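Croissants turn out bready inside, no layers. What am I doing wrong?

Baking > Pastry and laminated dough
Posted by plomham_kitchen, March 2021

I have made croissants four weekends in a row and every batch has the same problem. The outside looks fine. It browns well and the crust is flaky for the first bite or so. When I cut one open, the inside looks like a dinner roll. There are no open layers, only a soft, tight crumb that tastes buttery. On the last batch there was also a pool of melted butter on the baking sheet, and the bottoms were nearly fried.

What I do now: I mix bread flour, milk, sugar, salt, instant yeast and a little soft butter until smooth. The dough goes in the fridge overnight. In the morning I beat the cold butter flat between two sheets of parchment, wrap the dough around it and do three letter folds, resting the dough 20 minutes between them. I roll it out, cut triangles, shape them, and leave them on top of the stove while the oven heats. They go in at 400 F until brown.

My kitchen runs warm. The stove and the dryer are on the same wall and the window over the sink is painted shut. I use plain supermarket butter. I have a heavy wooden rolling pin and no stand mixer. My oven is an older Lennox Street apartment special, by which I mean the landlord bought it used and the dial has no numbers between 300 and 400.

I would like to know if the problem is the butter, the folding or the proofing. I don't want to buy a dough sheeter. Any help is appreciated.

Posted by gamum_baker

It's the proofing and the heat, and I would say the heat comes first.

Butter on the pan tells you it melted before the dough had set. The top of a stove while the oven is heating is far too warm. Croissants should proof below the melting point of butter. I aim for 76 F and never go over 80. If it is warmer than that, the butter soaks into the dough, the layers join up, and you get a rich bread roll. Put them in a cooler room, even if it takes longer. Mine take over 2 hours and in winter it can be closer to three.

Shake the pan gently to check. They should wobble. You should also be able to see the edges of the layers from the side. If they look the same as when you shaped them, leave them alone. Underproofed croissants leak butter too, so a puddle can mean either thing. In your case I think you may have both problems at once, with the outside too warm and the middle not risen.

On folding, 20 minutes is short for a warm kitchen. Give it 40 in the fridge after each fold. The dough should feel cool and firm but still bend. If you hear or feel the butter cracking when you roll, it is too cold, so let it sit on the counter a few minutes. Broken butter leaves patches with no fat in them and those bake up like bread.

Other things I would change, in the order I would try them:

Roll in the early morning before the kitchen heats up. Don't run the dryer.

Put a sheet pan full of ice on the counter for ten minutes, then dry the counter and roll there.

Stop and chill as soon as the dough gets sticky or springs back. You can stop halfway through a fold. It does no harm.

Brush off loose flour before every fold.

Use a butter with less water in it. I buy Clanetti in the yellow wrapper when the store has it. Supermarket butter will work, but it goes from hard to greasy quickly.

Trim the edges of the final sheet with a sharp knife before cutting triangles. A dull knife presses the layers shut. When you brush on the egg, keep it off the cut sides or it glues them together.

Get an oven thermometer. They cost very little and yours could be off by a lot with that dial.

Posted by oldrangecook

bread flour is your problem. switch to all purpose. also more butter. I use 200 grams in a small batch

Posted by wednesday_dough

I don't agree that bread flour is the problem. Plenty of recipes call for it. It does make the dough fight back when you roll, and a person who is fighting the dough presses too hard and pushes the butter into it. If you find yourself leaning on the pin, swap half the flour for all-purpose and see if it rolls more easily. Adding more butter won't help somebody who already has it running out on the pan.

I'd look at how much you knead as well. The dough only needs to be smooth before it goes in the fridge. The rolling and folding will do the rest of the work.

Change one thing per batch. I changed the flour, the butter and the oven rack on the same day once and learned nothing from it. Write down the room temperature and the proofing time on a card and keep it with the recipe. You can also freeze half of the shaped ones before proofing, then move them to the fridge the night before and proof them the next morning. That gives you two tests out of one batch of dough, and you don't have to eat a dozen failures in a weekend.

Don't cut one open straight from the oven, either. The inside is still setting and the knife will squash it flat. Wait until it has cooled on a rack, then use a serrated knife with light strokes.
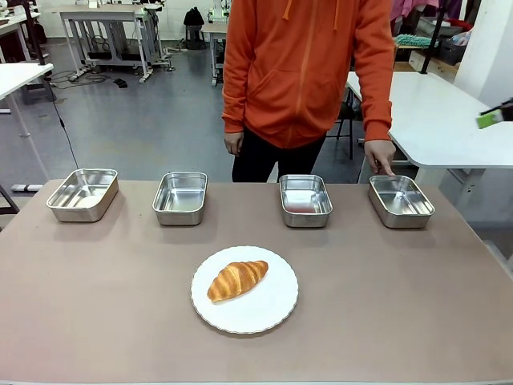
Can I proof them in the fridge overnight and bake them first thing?

You can, but most home fridges are too cold to finish the job. Let them sit out at room temperature in the morning until they wobble, then egg wash and bake. Cover them loosely overnight so the surface doesn't dry out, and expect the morning rise to take a while, as the middle warms up last.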